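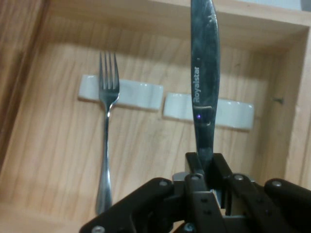 Lustden Home Board > Kitchen and Table > Everyday tableware

Thread: Are cutlery rests worth it for everyday meals?

plainoak
28th September
We eat at a bare wood table every night. No cloth, no mats most of the time. I am tired of wiping up sauce rings where people put their forks down between courses, or when they get up for seconds. My sister-in-law uses rests at her house and I thought it was a bit formal, but the table was clean at the end of the meal.

I have two white ceramic ones so far. Before I buy enough for everyone I would like to hear from people who use them on a normal weeknight. Do you keep using them after the first month? And is ceramic a mistake with kids?

tallpantry
We have used them for years. Ceramic, low and long, with a dip in the top. They go in the dishwasher with everything else. The kids were four and seven when we started and we have lost two, both on the tile floor, neither one at the table.

The main thing is to set them out every time. If they live in a drawer and only come out for guests, you will forget you own them.

greaseandgrits
I don't see the point. A plate has a rim. Put the fork on the plate. That is what it's for.

plainoak
A fork on the rim of our plates slides into the food or falls off. They are coupe plates, so there isn't really a rim.

greaseandgrits
Then the problem is the plates.

marrowbone
Not everyone wants to replace a set of plates to solve a fork problem. I have the same kind and the handles end up in the gravy.

I will say rests make more sense if you serve in courses. We do soup or salad first most nights in winter, and keeping the same knife and fork through the meal saves washing a second set. If you put everything on one plate and eat it in fifteen minutes, I doubt you would notice them.

hobnail_50
Check the finish on the underside before you buy more. A lot of ceramic rests have an unglazed foot and it will scratch an oiled table over time. I had a walnut table with a row of short gray marks at every place. Took me a while to work out what was doing it.

You can feel it with a fingertip. If it is rough, rub the foot with fine wet sandpaper, rinse it and let it dry. Small felt dots work too but they come off in the dishwasher.

plainoak
Thanks, I had not thought of that. One of mine is a little gritty on the bottom and the other isn't. Our table is oiled ash so I will sand both.

northporch
We went with stainless from Prosto. They don't break and they don't stain. They are noisy though. Every time someone sets down a knife it rings. My husband can't stand it and has gone back to using a folded napkin.

tallpantry
A folded napkin works fine if you use cloth and wash them daily. We were going through too many.

greaseandgrits
So to avoid wiping a table you are washing either napkins or little blocks. I wipe the table after dinner regardless. It takes one pass with a rag.

marrowbone
Wiping doesn't get turmeric or beet out of bare wood. Tomato and oil together will leave a mark as well if it sits through a long meal.

greaseandgrits
Then seal the table. Hardwax oil, two thin coats, done. Ours has had everything spilled on it and looks the same as the day we finished it.

hobnail_50
Hardwax oil helps, agreed. It isn't proof against everything. We refinish the top every May and there are always a few spots that need more than a light sand, mostly where people sit and eat. Fewer since we started using rests, but we also have fewer people at the table now, so I can't say for sure which did it.

quietladle
On cost: the nice ones are silly money. I saw a boxed set from Majimbun for 71 dollars and there is nothing to them. Mine are secondhand from the Erklow flea market, all odd ones, and I like them better. Look in the trays of loose china at the back of the stalls. People sell chopstick rests in with them and those are too short for a dinner knife, so take a knife with you or know the length.

northporch
Seconding the length. The short ones tip if you put a heavy knife handle over the end. You want the knife and fork to sit side by side with a bit of space.

plainoak
How do you all store them? Mine are loose and I can see them getting chipped once there are more.

tallpantry
Shallow wooden box on the sideboard. One layer, not stacked. Whoever sets the table takes the box over and brings it back.

quietladle
Egg carton in the drawer. Not pretty but nothing touches.

hobnail_50
If you use a wooden box, make sure they are fully dry first. That unglazed foot holds water and will leave a ring in raw pine.

marrowbone
Also don't bother with the white ones if you eat a lot of curry and the glaze has gone crazed. The fine cracks pick up color and no amount of soaking shifts it. Baking soda paste does a little.

plainoak
Good to know. I think I will get four more in the same shape, sand the bottoms and try it through the winter. If we stop using them they can go back to the flea market.

greaseandgrits
See you at the flea market.

northporch
plainoak, please post again in spring and say whether you kept them up. I have 498 posts on this board and I don't think one of these threads has ever had an update.

plainoak
Will do. Sanded the first one tonight and it sits a lot better.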